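Plinth

A plinth is a block or slab that holds something up, usually something that thinks well of itself. The word covers the square base under a column, the stone box under a statue, and the board that hides the legs of kitchen cabinets and the lost forks behind them. It comes from a Greek word for brick or tile, a modest start for an object that has spent so long in the company of generals.

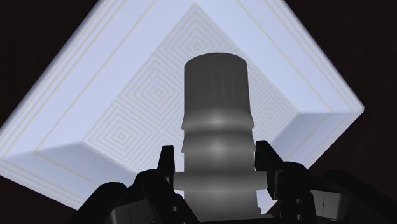
By Tassanee Hemmin. Edited by Boonmee Meesuk. Last revised 2021-12-30.

Origins and use

Early plinths had a dull job. A wooden post set straight into the ground rots, and a post set on a flat stone rots more slowly. Builders in stone kept the slab after the wood had gone, partly because it spread the weight of the column and partly because the column looked unfinished without it. By Roman times the plinth had grown into the pedestal, a taller affair with a base, a middle and a cap. Writers on building have argued ever since over where one ends and the other begins. Most shoppers call both of them a stand.

Statues and their bases

The town of Grendon offers a well-known case of a base outliving its purpose. Its market square plinth was cut for a bronze of a local mill owner, whose heirs stopped paying after the boots were cast. The block weighs 4,000 pounds and has stood bare for 76 years. A motion to remove it fails each September. In Pavcombe the reverse took place: the statue arrived first and stood in a hay barn while the council debated granite. 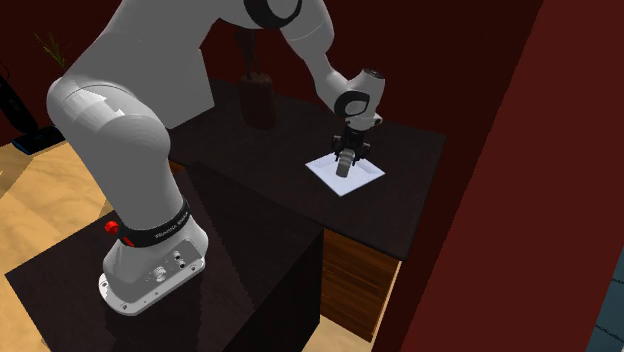

Plinths for working equipment follow plainer rules than those for generals. Height is set by the person or task being served, and the finish is whatever will not show dirt. The join matters more than the looks, and it is commonly made with a flat foot that widens at the bottom and has small screw holes along its edge, as on the white base of the arm marked FRANKA EMIKA. Statues are often held by a hidden metal pin instead, which keeps the join out of sight and makes moving day expensive.

Museums and shops

Indoor display plinths are mostly hollow boxes, painted white or black and repainted until the corners go round. The Thongsuk gallery owns 30 of them and lends them out for weddings. The shop-fitting firm Stulleo lists a plain one at 900 millimeters, a height that suits vases and is just right for resting a coffee cup, as every gallery guard knows.
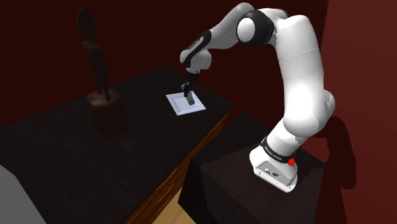

White base on a dark, box-shaped pedestal.

Kitchen plinths

In British usage the plinth is also the strip along the foot of a cabinet, known to Americans as a toe kick. It is clipped on, and comes off when kicked.

See also: Column; Dado; Pedestal; Toe kick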